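Project Bandby: Teaching an Arm to Tidy Up

Our assignment in February was to get the lab arm to clear a cluttered surface and put everything in the Hillum bin. We picked "household mess" as our category, mostly to avoid "medical supplies," which had a longer rubric.

Rigid things went fine early on. Cloth did not. Our first grasp planner, Dramon, looked for edges, and printed fabric is full of edges that aren't there. It spent most of a week trying to pick up the outlines of cartoons.

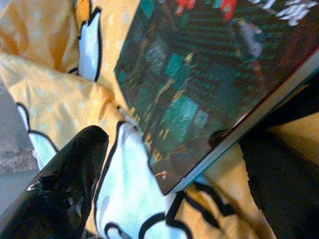
Abdelilah Kamel

The hardcover lying on the yellow fabric is the case we ended up building the whole report around. The planner has to decide which thing is on top, and both of them are covered in pattern. Dots and thick black lines on one, little blocks all over the other.

We recorded 3000 grasp attempts and threw out 221 for bad wrist camera timing, a bug I wrote and later found. For the second planner, Briem, we added a press step: the finger pushes down lightly and checks how much the surface gives. Books don't give much. Cloth does, and then it follows you home – twice it came up along with the book.

Briem is slower than Dramon and we lost points for that. The code and attempt logs are in the course folder, due date 1st August.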